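Unit 3: Task and motion planning for two arms
Notes by Lenuța Zamfir. Revised 6 Mar 2024

3.1 Planning spaces

With two arms on one table, the planner can treat them as a single system or as two. The joint configuration space is complete but slow to search. Planning each arm alone and then fixing the timing is faster, and it fails when both arms need the same volume. The Camargo planner used in the labs does the second and falls back to the first after 2 timeouts.

3.2 Collision geometry

A crate must not be modelled as its convex hull. The hull fills the interior, and every grasp inside it is rejected as a collision. Use five thin boxes (four walls and a floor). Handle openings may be ignored for arm motion, but keep them in the mesh used for rendering, or the simulated camera will not see through them.

Bottles are modelled as two stacked cylinders, body and neck. Neighbours in a tight row are obstacles for the open fingers as well as for the palm, so check the approach with the gripper at full width.

3.3 Lab scene

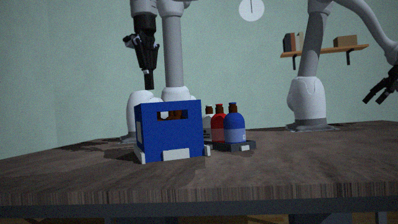

Figure 3. Simulated two-arm scene with blue crate and bottle tray.

Load the Dendale scene file and sample grasps for each bottle in the tray. Of the 2,836 candidates in the January run, 554 passed the reachability and collision filters. Report your own counts per bottle and per arm.

Reading: Surdu and Priedītis, course reader, section 3.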